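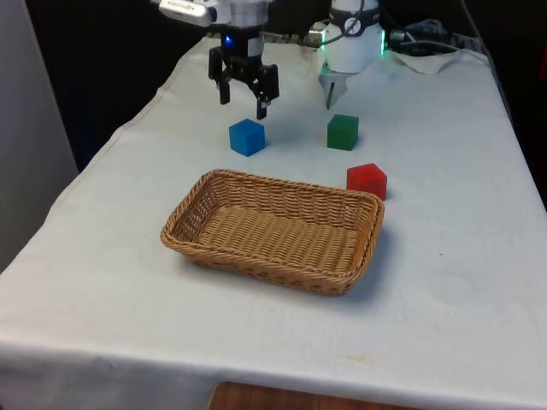
Baskets & Trays

The Doller Woven Tray Basket

January 2021
By Wendy Inskip

We have carried a good many baskets over the years, and if you have shopped with us for any length of time you will know that I am fussy about rims. The rim is where your fingers go, and it takes the most knocks. The Doller has a thick braided one that runs all the way around, and it was the first thing I noticed when I unpacked the samples back in September. I had one on my own kitchen table by that evening, full of clementines — my favorite test for any new basket.

It is a shallow, rectangular tray with rounded corners, woven in tan and golden-brown strands that look a little different from one side to the next depending on the light. The floor is laid in ribbed rows, and the walls are tight horizontal strands worked over upright ribs. You will find narrow gaps here and there between the strands. Please don't write to us about those (well, do write, we like hearing from you, but they are part of the weave and every Doller has them).

What do people keep in it? Mail, mostly, from what customers tell us, and bread rolls when there is company. It also makes a very nice home for small toys. A set of plain colored blocks goes in and out of it easily, and the low sides mean a toddler can see what is inside without tipping the whole thing over, or at least without having to. If you are putting it on a good tablecloth, you may like to know that the outer walls curve in toward the bottom, so it takes up less of the table than you would guess from the rim.

Doller is one of the lines we bring in through Bidarel, who have looked after our woven goods for a long time now and who put up with a great many questions from me. Our first order was for 200 baskets, and I thought that was brave. We have just taken delivery of the second.

Looking after it

Shake out the crumbs and wipe with a barely damp cloth, then let it dry in the open, away from the radiator. A soft, dry paintbrush gets into the ribs of the floor beautifully. Please don't soak it or put it in the dishwasher — I have seen the result, and it was a sad sight. For rolls or anything sticky, lay a napkin in first.

Ordering

Item number: 1187
Sold singly. 

If you would like several for a wedding or a shop display, send us a note before you order and we will set matching ones aside for you, as the golden strands do vary from basket to basket.

Related items
Trestivwood Bread Board
Greenwood Lidded Basket, item 201
Greenwood Plain Block Set
Bidarel White Table Cloth, Long
Doller Round Roll Basket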